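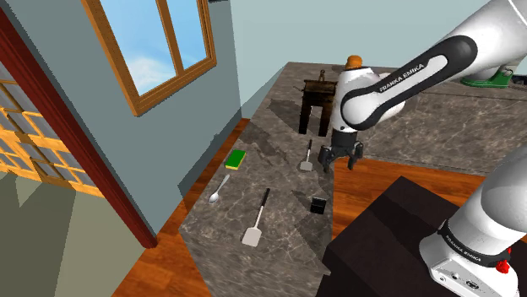
厨房台面任务仿真测试守则定稿,五家单位先行试用

23/07/2019 本站消息

筹备了大半年的《机械臂厨房台面任务仿真测试守则》总算定稿了。这份守则由Polach和Wesska两家牵头起草,Mamo负责整理条文和附录,前前后后改了4稿,从三月第一次碰头会时那份写得密密麻麻的提纲,到如今正文18页的小册子,中间经过了不少争论,也喝掉了不少茶。从即日起,先由5家单位在各自的仿真项目里试用,试用中遇到的问题统一汇总到Mamo,年底之前再看要不要动大的条款。

说起来,起草这份守则的缘由很朴素。这两年做家务类任务的团队越来越多,拿勺子、递锅铲、收拾台面,大家都在仿真里先跑一遍,再挪到真机上去。可是各家的做法差得实在太远,有的把物品摆得整整齐齐,每次都在同一个位置,成功率自然好看;有的换了光照、换了摆放,却没有写进报告里,旁人想重复一遍也无从下手。Wesska的工程师在三月的会上讲过一句大实话:“两份报告放在一起,数字都很漂亮,就是没法比。”这句话后来被抄在了守则初稿的第一页,定稿时虽然删掉了,参加过讨论的朋友大概都还记得。

守则的第一部分讲场景怎么交代。测试方要写清楚台面的尺寸和高度、基座装在什么地方、每件物品的初始位置和朝向,以及允许随机变动的范围。锅铲和勺子这类细长的东西要特别注明手柄朝哪边,手柄朝里还是朝外,对夹爪来说完全是两道题。靠近台面边缘的物品要单独标记,掉落的情形也要单独统计,不能笼统归到“未完成”里去。背景里的家具、窗子和门可以自由布置,但一旦定下来,同一组测试中途不得更换,要换就另起一组,重新编号。

第二部分讲测试本身。每一项任务至少跑200次,随机种子要全部留存,失败的回合一个也不许剔除。有人在征求意见时觉得这个次数太多,小团队的机器吃不消,起草组很认真地讨论过,最后还是保留了下来,不过允许分批完成,只要软件版本和参数不变就可以。夹爪的最大夹持力、张开宽度和关节速度上限,都应当照着打算使用的真机来设,不能为了图省事在仿真里把限制放开。Polach的同事为这一条写了很长的说明,放在附录里,读起来有点费眼睛,但很值得一读,尤其推荐给刚入门的朋友。

第三部分谈安全,也是这次改动最多的地方。最初有意见认为,仿真里撞一下又不会伤人,何必写得那么细呢?后来大家慢慢达成了共识:习惯是在仿真阶段养成的。守则因此要求,机械臂与台面、柜体以及自身的碰撞都要逐次记录,接触力超过设定值的回合,哪怕物品最后放对了地方,也按失败处理。急停的逻辑同样要在仿真里演练,触发之后机械臂应当停在原处并保持姿态,夹爪里若有东西,不得自行松开。恢复运行必须由操作人员确认,程序不能自己悄悄接着往下跑。

至于从仿真转到真机,守则写得比较克制,只提了几条基本要求。头一回上真机要降速,工作区域里不能有人,操作人员手边要有够得着的急停按钮;仿真成绩和真机成绩必须分开列表,不得合并成一个数字。报告里用到的渲染图,图注应当注明是仿真画面,免得读者误会。这一条看着琐碎,几位做评审的老师倒是非常赞成,说早就该这么办了。

目前第一批试用里,Urnomau项目走得最快,已经按照新守则把原有的台面任务重新整理了一遍。项目组告诉我们,最花工夫的并不是重跑测试,倒是补写以前没有留下来的说明,好些场景文件打开一看,连当初为什么把海绵放在那个角上都没人说得清了。他们把整理时用的记录表格也一并交给了Mamo,稍加修改之后会作为附录模板提供给大家,省得各家再从头画一遍表格,这份心意我们要在此道一声谢。

当然,守则还有不少没顾上的地方。湿滑的物品、透明的杯碗、装了液体的容器,这一版都没有写进去,双臂协作也只留了一个标题。Wesska那边希望下一版能先把容器类补上,Polach则更想早点讨论有人在旁边时的测试办法,两边都有道理,眼下还没有定论。守则属于自愿采用的行业做法,没有强制效力,也不能代替真机所适用的安全标准和厂家手册,各单位在真机上操作时,该做的风险评估一项都不能少。

想要参加试用的单位,可以向Mamo索取正文和附录,来信时请写明所用的仿真软件及版本、机械臂型号,还有打算测试的任务。已经在试用的单位,也请把碰到的麻烦事随时写下来寄过去,字句不通顺没关系,附上场景文件和随机种子就好。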